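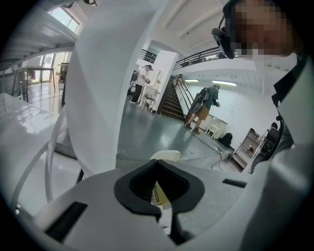

Yellow paper or card and a small white block-like object.

Holiday cottage at Trerard: your questions answered

I get the same handful of emails every week, so I've put my replies in one place. Last updated Thursday, March 19, 2026. If yours isn't covered, just write to me, I'm quite good at answering (except on Sundays, when I'm usually scrubbing the oven).

How many does the cottage sleep?
Four in proper beds. There's a sofa in the snug that folds out, and teenagers seem happy enough on it, but I wouldn't put your mother there.

What time can we get in?
From four o'clock. Please don't turn up at noon hoping! I clean the place myself and I'll be in my oldest trousers with the hoover going. Leaving day is ten in the morning, though if no one is coming in after you I'll often stretch that, so do ask.

How do we find you?
Put your satnav away once you're past Flellthorpe. It will try to send you down the farm track and you'll meet a tractor. Stay on the main road, go past the chapel, and take the second left where the hedge stops. We're the one with the green gate. If you reach the garden centre you've gone too far, but they do a very decent cheese scone.

Can we come by bus?
Yes, the 41 stops at the bottom of the lane. It doesn't run in the evenings, so check before you book your train. The walk up is steep and I'd want a rucksack for it, not a wheelie case.

Is the dog welcome?
Very! Two at most, and it's £20 for the stay however many you bring. Old towels are in the porch cupboard. I only ask that they stay off the beds, and I do know when they haven't.

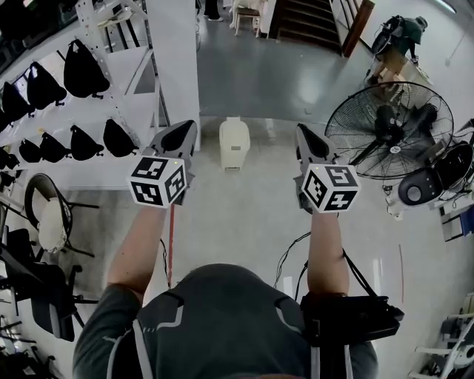 The garden is fenced all the way round, but the bit behind the shed is low and a springy sort of dog could clear it. My own spaniel went over it last August and came home with half a pasty. Keep an eye out for the first day or so until you know what yours is like.

Is there wifi?
There is, and it's fine for films and emails. Phone signal is another matter. You'll get a bar or two on the upstairs landing if you lean towards the window.

How does the heating work?
There's a wood burner, which everyone calls Baptiste after the name cast on the door, and ordinary radiators as well. The first basket of logs is on me. After that, help yourself from the lean-to and leave the money in the tin. Open the bottom vent fully when you light it and close it halfway once it's going. If the room fills with smoke you've done it the other way round.

Do you take bookings for less than a week?
Out of season, yes, three nights or more. In the school holidays it's Saturday to Saturday. A week in the quieter months is £471 with bedding and towels included.

What if we have to cancel?
Tell me as early as you can. If I can let the week again you'll have everything back apart from the deposit. I'd still get insurance.

Where should we eat?
The Stinia, down by the harbour, for fish. Book it before you come, as it's tiny. For chips, go to the van in the car park and eat them in the car with the windows up, the gulls are dreadful.

Is there a cot?
Yes, and a high chair, both under the stairs. Bring your own cot sheets please.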